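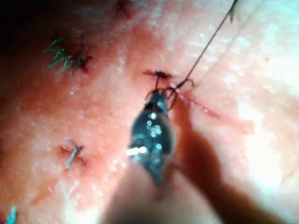 Is the Dudás paper mill worth the drive if you only have one afternoon? Sure, as long as you book the 2 o'clock tour and eat before you get there.

I'd had the mill on my list since last fall and finally made it over on a Tuesday in November, which is apparently when they do one of their open days for the public. The rest of the year it's groups only. The mill sits at the bottom of Zidgate, down a lane so narrow I folded my mirrors in, and the parking lot is a patch of gravel next to the millrace. I got there at 1:30, had time to wander, and regretted skipping lunch almost right away (the café had soup on the board and then didn't have soup).

The building dates from 1843, and you can tell. Low doors, wavy floors, stone steps worn into little bowls. They started out making wrapping paper for sugar, then moved up to writing paper, then nearly went under and came back making heavy cotton sheets for watercolor painters. The sign over the door still says Dudás even though it's been part of a company called Serivel for a while now. Our guide was pretty relaxed about that. New boiler, same vats, is how she put it.

The tour starts in the rag room, and I loved the rag room! It's at the top of the building and smells like a linen closet. They don't take in actual rags anymore, the cotton comes in as bales of short fiber left over from seed processing, but the old sorting tables are still there, each one with an upright blade set in the wood where workers used to slice off buttons and seams. There's a jar of buttons on the windowsill. I could have stood there picking through it for an hour, but we were moved along.

Next floor down is the beater, a big oval tub with a heavy roller that chews up the cotton in water. It is LOUD. They hand out foam earplugs, take them. You can't hear a word the guide says, so she does the talking on the landing first and then you go in and just look. A batch stays in there for 3 hours for the regular sheet and longer for the thin stuff they sell to bookbinders.

Then the vat room, the part everyone comes for. The vatman (they use that word for women too, and the one we watched was a woman) dips a mold into the vat, lifts it, gives it a shake front to back and side to side, and there's a sheet. She passes it to a second person who rolls it off onto a felt, and they go back and forth like that without talking. On a good day the pair of them make 400 sheets. I asked how long it takes to learn and she said the shake took her a year, and that she still has mornings when it won't come right and she goes and does something else.

You do get to try it, which I hadn't realized when I booked. They set you up at a small vat off to the side with a mold the size of a postcard. My first one slid into a lump at one corner. My second was fine apart from a thumbprint, and I'm keeping it. Wear sleeves you can push up — the water is cold and it goes straight to your elbows.

Drying is in a long loft with shutters down both sides that they open and close depending on the weather. It was gray and damp out, so they were mostly shut and it was dim up there, with sheets hanging over ropes in bunches all the way back. This was the only part that dragged a little for me. There's a film too, and it's long, and the bench is hard.

The shop is small and dangerous. I bought a pack of seconds, which are sheets with a speck or a bent corner at half the price, and I honestly couldn't find what was wrong with most of mine. They also carry notebooks bound by a little outfit called Zerka, with sewn spines and plain board covers. I got one for my sister and one for me, then went back for another.

A few practical things. The steps are steep and there's no elevator, so the rag room and the loft are out if stairs are a problem for you, though the vat room is level with the lot. Strollers have to stay at the front desk. The restroom is across the yard. Cards are fine in the shop but the café was cash only the day I went. If you want the 2 o'clock tour, book it online, the two people in front of me hadn't and were sent off to wait for the next one.

On the way out I took the footpath up behind the millpond, maybe ten minutes to the weir, muddy but nice. Boots would have helped.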